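Open day walk-through, robotics hall at Tulten
Filled in by Anneliese Grube, Sep 3, 2025

I did the round with Zofia Tokarz before the doors opened, and my comments are under each item. Sorry for the length, I type the way I talk!

1. Entrance and visitor route
Marked floor path clear: OK
Exit signs lit: OK
Comment: Somebody had parked the coffee cart right across the second exit again. We moved it next to the coat rack and it can stay there all day as far as I'm concerned.

2. Arm cell (the Gokstead demo)
Fence gate interlock: OK
Emergency stop, visitor side: OK
Emergency stop, operator side: OK, but see comment
Comment: The operator-side button works fine (I hit it 3 times, arm stopped 3 times), only the label has peeled off. Przemysław Szulc has the label printer in his office. New one goes on before the first group, please.

3. Cables and trip points
Cable covers down: NOT OK
Comment: One cover short by the projector. Taped for now, and I want a real cover there before the school groups come through.

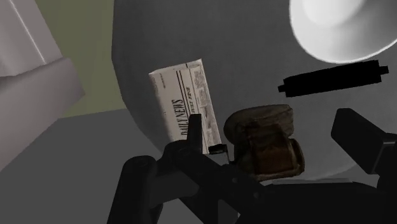 4. Simulator station
Screen height and glare: OK
Chairs stable: OK
Controller cord tied back: OK
Comment: I love this station, and last July it had the longest line of the whole day, so I spent extra time on it. Visitors drive the simulated gripper themselves and there's nothing to pinch a finger in, which makes my job easy. Zofia tried it first and went straight for the wallet next to the DAILY NEWS on the round table, while I was still reading the masthead sideways. My one worry is people leaning back into the walkway while they play, so I'd like the chairs moved in toward the wall by one floor tile. Also, kids will stand on the chairs. They just will. Put an adult there.

5. Crowd numbers
Hall limit posted at door: OK
Clicker counter at door: OK
Comment: Sign says 1,000 for the building, and we had 861 through last time, spread over the day, so I'm relaxed about it. Elżbieta Kurek has the clicker.

6. First aid and fire
Kit stocked: OK
Extinguisher tags in date: OK
Comment: The kit is low on small bandages, but there are enough for today. I've put them on the order list.

Still open: label on the operator-side stop, cable cover, chairs at the simulator. Ludmila Doležal signs off once those are done, and I'm on the hall floor until lunch if anyone needs me.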